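18 février 2026 -- atelier, table quadrillée

Matinée passée à remettre de l'ordre dans les petites pièces. Le papier kraft de la semaine dernière était taché, je l'ai remplacé par une longueur du rouleau Plukitent. Posé à plat, tendu, puis quadrillage au ruban bleu foncé, dans les deux sens. Il faut tirer le ruban sans forcer, sinon le papier gondole aux croisements. Lorraine veut garder de grandes cases, on reste donc là-dessus.

Commande De Smet reçue : rouleau de ruban de 58 m, facture à transmettre à Ravinder Grewal. Il manque les étiquettes, je relance demain.

Tri : les petits objets vont dans le bac bleu long, feuille blanche au fond pour mieux les voir. Jusqu'ici tout partait en vrac dans un carton Okitz et on perdait un temps fou. L'inventaire de Trurstead donne 1570 pièces pour l'ensemble des lots, j'en ai vérifié sept lots seulement. Le lot 4 est à recompter, deux références sont mélangées -- voir avec Lorraine avant de jeter quoi que ce soit.
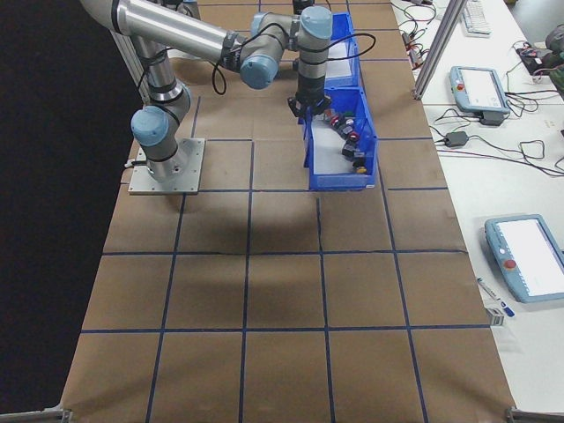 Bac bleu sur la table quadrillée, petits objets groupés sur la feuille blanche du compartiment le plus proche.

À faire :
- découper des feuilles blanches d'avance, au format des compartiments
- ranger les câbles sur la table blanche d'à côté
- demander à Ravinder s'il reste du papier kraft en réserve, sinon recommander chez De Smet

Reprise du lot 4 demain matin.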